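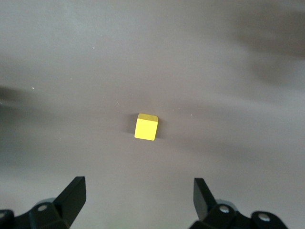
Hello and welcome to the blocks page! I've been meaning to put this up since September, and it has only taken me most of the winter to get round to it.

For anyone new, I collect old wooden building blocks and odd cubes from games that lost their boxes years ago. It began with a biscuit tin I bought at a jumble sale in Fladow, and it has rather got away from me (the last time I did a proper tally I was at 1,848, and two bags have come in the post since then). I'm putting them up here slowly, mostly so I can find things again, and so you can tell me what they are!

Yellow cube, small. Soft rounded corners and a really cheerful lemon colour, which is why it gets to go first. I think it came in the Skidell lot, the one with around 700 pieces and no lid, though I mixed that up with the Rinura bag on the kitchen floor and I'm still sorting out the mess. No maker's name in my notes.

Elínborg Thorlacius wrote to say that she had a set very like these as a child, six colours in a cloth bag, and that her brother used the yellow ones as cheese in a toy shop. I love that. She's promised to ask her mother what the set was called, so I'll add it under the yellow cube if she finds out.

Blues and greens next, once I've got them back from my sister's. If you have any loose yellows, or a copy of the old Steinarsdóttir toy catalogue you could bear to lend me, do drop me a line. I pay postage both ways and I'm very careful with paper.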